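# Equipment Planning Gallery: Handling Cells

Penholm is preparing its equipment budget for the coming cycle, and the handling cells are the largest single request. This page brings together the planning notes and a view of the work at hand, so that department heads may review the request before figures are submitted in February. Prices quoted by Grenengate and Lengyel are held in the purchasing folder and are not repeated on this page.

The request covers 5 cells. Each is to be supplied with an enclosure, an arm, a two-finger gripper and a wrist camera. Replacement fingers are budgeted separately as consumables, under the same line as lamps and filters.

**Working position.** A white oval piece between the open fingers, with the dark interior of the enclosure behind it. Clearance on both sides of the piece is a required entry on the specification sheet.
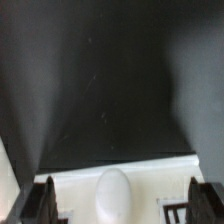

Jenő Gulyás asked that the finger sets be moved out of consumables and into the capital request for the first year. His view was that a cell delivered with a single set of fingers would be idle at the first breakage, and that two quotations with different spares included could not be compared fairly. He also asked whether the Flarik mounting plate would be accepted by both suppliers.

The first point has been adopted. Both suppliers have been asked to requote with 4 finger sets per cell, listed as a separate item. The mounting plate remains open, and a written answer is expected from each supplier before the request is closed.

**Floor space and services.** Departments should confirm the bench depth available, the nearest power outlet and the door width along the delivery route. Any building work must be charged to the department and entered on form 489.

**Training and support.** The request includes more than 50 hours of operator training, to be shared among the departments receiving a cell. Hours not used in the first year do not carry over. Annual service is to be quoted both with and without on-site visits.

Corrections to this page should be sent to the purchasing office, marked "Handling Cells."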